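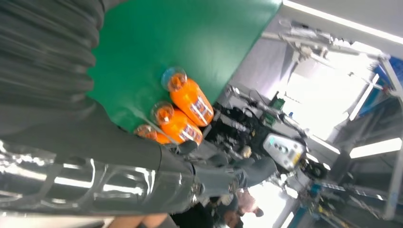

Fig. 1. Three orange plastic bottles on their sides on the green surface, caps all pointing the same way.

September 5, 2021
By Lama Kassab and Maricruz Tovar
Filed under: Student Projects > Packaging and Storage

Our project looked at how small plastic bottles should be set out before they go into a box. We chose the question after a visit to Maltent, where bottles are packed by hand and a lot of time goes on turning them the right way round.

We compared two ways of laying out the bottles. In the first they stood upright in a group. In the second they lay on their sides, parallel, with the caps facing one way, as in Fig. 1. Each layout was used for 60 boxes. The boxes were the Brotard size, which has a low lid, so the bottles had to go in lying down in both cases.

Laying the bottles down first gave fewer mistakes. With the upright group, 5 boxes had at least one bottle facing the wrong way. With the parallel layout there were none. Maricruz timed both sets and found little difference in speed once setting out was included.

The main problem with the second layout was rolling. On a bare worktop the bottles drifted apart whenever the table was knocked. A plain, flat surface in one strong colour also made it easier to check the row at a glance, and orange on green was the clearest pairing we tried.

We did not test full cartons. Maltent's largest order is 2,000 bottles, and we had 239 to work with, some with scuffed labels. A longer trial should include taller bottles and the deeper Texier box. Lama has kept the timing sheets and will add them as an appendix.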